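Setting the Table for Steak and Toast Night
A cheerful letter backdrop, a toaster right where you eat, and a little tray of sprinkles

Posted January 3, 2020 in Small Table Projects

I love a sit-down meal that happens mostly on the table. Toast is the best candidate in the world for it, because the whole pleasure of toast is in the first two minutes, and if your toaster lives across the kitchen you lose one of those minutes walking. So last winter I moved ours to the table for steak night, hung some fabric on the wall, pinned up big letters, and now it's a regular thing at our house!

This tutorial covers the fabric, the letters, the table layout and the seasoning tray. None of it is hard. If you already have a toaster and a decent pair of scissors, you're most of the way there.

What you'll need

A length of dark fabric, wider than your table
Heavy paper or thin craft foam in several light colors
A pencil, scissors and a glue stick
Straight pins or small pushpins
A two-slot toaster
A plate for each person
A square coaster for each bottle or glass
A small divided tray with three sections
Sliced bread, steak, a tomato, an onion, a little lettuce
Three dry toppings of your choice

Step 1: Hang the fabric

Dark gray is my favorite. Black shows every crumb and speck of lint, and navy turns strange under warm bulbs. Mine is a remnant from Skasley, the fabric outlet near us, and it cost 9 dollars with plenty left over.

Pin one top corner to the wall, then the other, then work toward the middle. Don't pull it tight. You want it to drop in soft folds behind the table, and a tightly stretched cloth shows every pin pucker. I also skip ironing completely. The folds look lovely in the evening and you get half an hour of your life back.

Keep the cloth well behind the toaster. The top of a toaster gets seriously hot, so leave real open space between it and anything that can scorch, and never park it under a shelf or a hanging corner of cloth. If your table is too narrow for that, hang the fabric somewhere else in the room and enjoy it from there. And please stay in the room while the bread is in.

Step 2: Cut the letters

Go big! Everyone starts too small. Seven letters in two rows fills the width of a small table nicely, with a four-letter word on top and a three-letter one underneath. Family initials work, and so does a team name or whatever word has your household laughing this month.

Sketch each letter fat and rounded. Skinny strokes flop forward once they're pinned, and sharp corners are the first thing to curl. For an outline, glue the finished letter onto a second sheet in another color and cut around it again, leaving a narrow border. White works behind just about anything, and orange behind cream is so cheerful I want to put it on everything.

Pale colors are the ones that sing against the gray: cream, pink, peach, lilac, light blue. I tried a forest green letter once and it vanished.

Pin from the top of each letter, two pins for a wide one. Step back to the doorway before you decide they're straight. A bit of tilt is fine, and I think it looks friendlier.

Step 3: Place the toaster first

Everything else on the table gets arranged around the toaster, so set it down before you put out a single plate. Back and center is the spot. People can reach it from either side, and the front of the table stays open for elbows.

Point the lever and the dial toward whoever is on toast duty. Run the cord off to one side and along the back, where no sleeve will catch it, and plug straight into the wall. If the outlet is too far away, move the table. I mean it. A cord stretched across a walkway is how you lose a toaster and a dinner at once.

Step 4: Drinks on the other side

Bottles go on coasters, with caps on whenever nobody's pouring, and everything wet stays away from the toaster. I used to put a pitcher right next to it and I cringe thinking about it now. A capped 500 ml bottle is the perfect size, easy to pass and hard to spill.

Step 5: Build the plate

Cook the steak in the kitchen and let it rest while you slice the vegetables. Then onto the plate it goes, with a slice of tomato, some onion and a little lettuce tucked in beside it. That small bit of red and green does so much for a brown piece of meat!

I like a plate in a soft color for this. Ours came from Mrema, a secondhand shop in Zallalstead, and I go back every February when they clear their shelves.

Step 6: Fill the three-part tray

My favorite part. You want one thing that crunches, one powder and one grainy thing. Try black sesame, dried parsley ground fine, and toasted breadcrumbs with a pinch of salt. Nigella seeds are wonderful too. Fill the sections halfway at most, or the first eager spoon will mix all three.

Put the tray near the edge of the table on the steak side, with its handle facing out so it can be passed around.

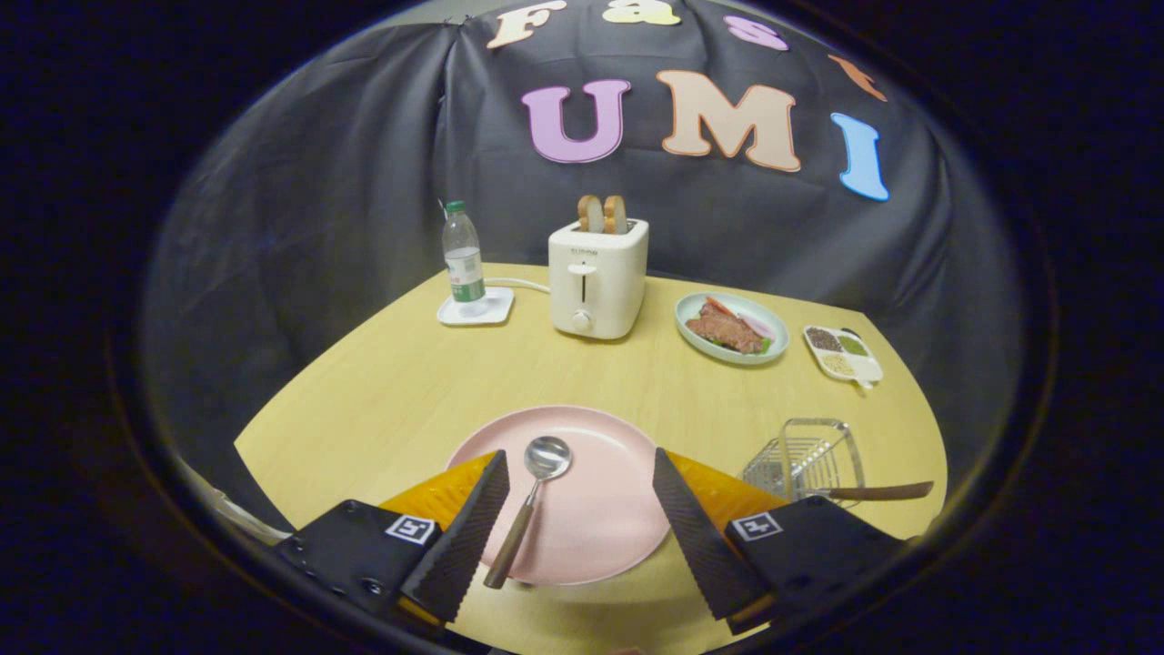
Toast up, steak plated, toppings within reach on the right.

Step 7: Toast and eat

Start the bread once everybody is sitting down. Two slices at a time is slow for a crowd, so cut each one in half as it comes up and share. Butter goes on first, then a pinch from the tray, then a strip of steak if you're feeling bold.

With a big group, do toast in rounds and let people switch seats between them. We had a houseful from the Poltidlow craft swap one evening and went through 40 slices. The toaster got a rest every few rounds and held up beautifully.

Packing it away

Unplug the toaster and let it cool all the way before you tip the crumbs out. Take the letters down by their pins, never by pulling the paper, and store them flat between two sheets of cardboard. Shake the fabric outside and roll it instead of folding it, if you care about creases (I don't).

Leftover toppings keep well in small jars. Label the green one. I've put parsley in my tea thinking it was matcha, and I'd like to spare you.

Next up in Small Table Projects: a fold-down shelf for plates and napkins.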